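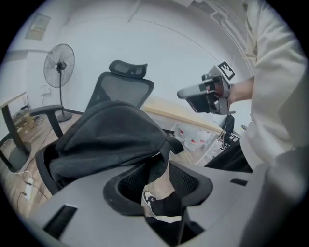 Mesh office chair

From the Rallska workplace reference, furniture section. Stub expanded in January, still needs tidying.

A mesh office chair (also mesh-back chair, net chair, in Fladcombe usage just "a mesh") is a desk chair whose backrest is a stretched woven or knitted fabric held in a rigid frame. Usually black. Often with armrests, sometimes a headrest. Found in shared offices, workshops, studios, spare rooms. Secondary uses are widespread and covered further down, under Storage of clothing and bags.

Not to be confused with the mesh-seat chair, where the sitting surface is net as well. A chair can be both.

Parts

Backrest. Frame plus mesh panel. The frame is moulded plastic on most models, metal on a few. Tension set at the factory, not adjustable by the user.

Headrest. Separate pad or small mesh panel above the backrest, on a bracket. Fixed, or adjustable for height, or height and tilt. Often fitted as an extra. Some offices leave it off because it catches on hair clips and hoods.

Armrests. Padded or bare plastic, each on its own post. Height adjustment is by a button or trigger on the post. Pads are the first thing to split.

Seat. Foam over a ply or plastic pan, fabric covered. Foam thickness varies a lot between makers and isn't a reliable sign of comfort, thin dense foam generally outlasts thick soft foam.

Base and castors. Star base, gas lift, castors. Hard castors for carpet, soft for timber or lino. The wrong set on a timber floor leaves grey tracks, and eventually grooves.

Common models

The Elska is the one usually meant locally. Mid-height back, optional headrest, sold flat packed with 7 bolts and a hex key. Assembly takes one person half an hour, or two people a bit longer if they're talking. Armrests are handed, left and right, marked on the underside with a sticker that tends to fall off in the box.

The Zariņš pattern is older. Taller back, heavier base, a lumbar bar across the mesh. Out of production but plenty turn up second-hand. Spare castors for the Elska fit it. Spare gas lifts do not.

Fladcombe council offices bought 200 mesh chairs when the old building was refitted and passed the padded ones on to schools and clubs, and this is generaly given as the reason the padded chair survives in so many halls in the district.

Placement in a room

At a desk or table, obviously. A usual arrangement in shared rooms is a light wood-grain table on white legs with a black chair in front of it. Armrest height matters here. If the armrests won't go under the tabletop the chair sticks out into the walkway and gets shoved about all day.

Space below the table is a separate matter. In rooms with a water dispenser it's where the bottles end up, full and empty together, and the chair then can't be pushed all the way in. Feet have nowhere to go either. Moving the bottles to one end helps. So does a second table.

Pedestal fans are commonly kept near chairs in summer. Keep the round base clear of the castors, and the cord too. A castor over a cord is a trip hazard and a cord problem both. In rooms with air con the fan often stays out all year anyway, out of habit.
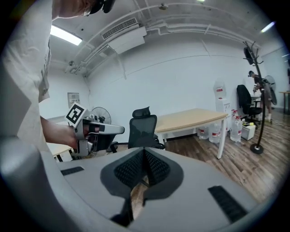
Storage of clothing and bags

The main secondary use. A chair not being sat in becomes a coat stand, a bag shelf, or both. Where a room has no hooks this is close to universal.

Jackets. Three methods in general use.

Shoulders over the frame, jacket hung as if the chair were wearing it. Keeps its shape. Sleeves hang free and can reach the castors on a long coat.

Draped and bunched over the back and down onto the seat. Quickest, and the usual thing with hooded jackets, which are too thick in the neck to sit flat over a headrest. Creases don't matter much on this sort of jacket. Pockets tip out though, so keys and cards can work their way down between backrest and seat.

Folded on the seat. Tidy, but takes the seat out of use.

Mesh backs suit damp jackets better than padded ones, air gets at both sides. A soaked coat should still go elsewhere. The drip line ends up on the seat foam, and foam holds it.

Bags. A bag on the seat is steadier than a bag hung off the back. Hanging by the strap pulls the chair's balance backwards, and a light chair with a full backpack on it will go over when someone bumps it. Armrests keep a large bag from sliding off sideways. Soft bags sit best with the flat side down and the zip facing forward, straps tucked in under.

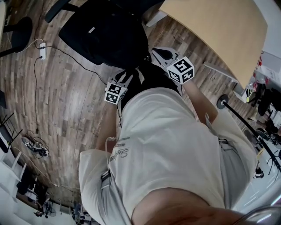 Weight is seldom a problem on the seat itself, since a chair rated for a person will take any bag that person can carry. The trouble is reaching in. Leaning on a wheeled chair to dig through a bag sends it off across the floor, especially on timber. Put a foot against the base, or turn the chair so its back is to the table.

Bag on the seat and jacket on the back together is stable enough. The weight low down offsets the coat. Two bags, less so.

Cleaning

Vacuum the mesh with a brush head, from the back first, then the front. Dust sits in the weave and goes unnoticed on black until the sun hits it. Wipe the frame with a damp cloth. No bleach, it greys the colour.

Castors want doing every few months in a room with long hair or thread about. Flip the chair, pull each castor straight out, cut the hair off the axle, push back in untill it clicks. Elska castors are stiff the first time.

Seat marks from wet bags: blot, don't rub. Mild soap. Dry with a fan on low, not a heater.

Faults

Sinks slowly under load. Gas lift gone. Replace, not repairable.

Leans to one side. Check the plate bolts under the seat before blaming the lift. Use a 13 mm spanner on the Zariņš, the hex key on the Elska.

Headrest droops. Bracket screw loose. A coat hung off it daily will do this.

Mesh sagging. Permanent. Some owners tie a cushion across the low part.

Armrest wobble. Tighten from underneath, 2 screws each side. If the thread has stripped, a longer screw may hold for a while.

See also

Coat hook (wall)
Stacking chair
Pedestal fan
Water dispenser, bottle storage
Castor, hard and soft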